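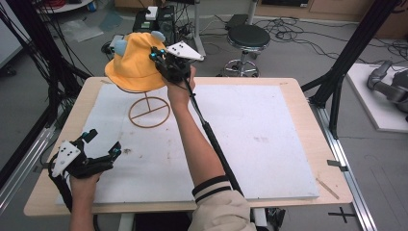 HOLLHAM, Monday, June 11, 2018

If you have written to us this spring asking what a pair of hand-held grippers costs, thank you, and please forgive the slow replies! We would much sooner talk you through a whole station than send a bare number, so we've put the Muden page back together with the things people tend to forget when they are working out a budget.

The Muden pair is $3,329, with the marker plates and cables in the box. The same pair with the Prarkov rail kit comes to $3,626, and if you are starting from an empty corner of a lab that's the one I would steer you toward, as buying the rails later means a second freight bill. Spare marker plates are $88 a set. Please order one with your first shipment (they do get dropped, and everyone waits for the mail).

Now, the part that never makes it onto the purchase order. Set aside a little money for the tabletop and for the objects. A big sheet of white foam board on an ordinary table does very nicely, and it will scuff, so plan on replacing it. For soft goods, a floppy hat and a wire stand to put it on will keep a new operator busy for a good long while, and you can pick them up at any gift shop. 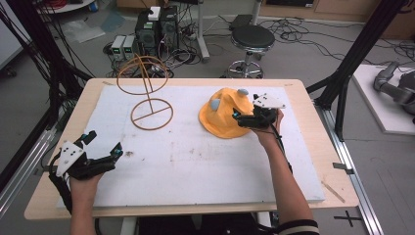 Leave yourself floor space too. Computers, power supplies and a stool all want to live within a cable's reach of the table, and the cables themselves take up more room than any drawing shows. Renzo Russo, who looks after installations from our Villa workshop, is happy to go over a floor plan with you before you commit to anything, and there's no charge for that.

Freight within the lower 48 is roughly $211 for the full kit. Schools that need to split an order across two budget years can take the grippers now and the rails in November at the combined price. Just mention it when you ask for the quote.

Quotes and floor plans: Ottavio Carbone, Hollham sales desk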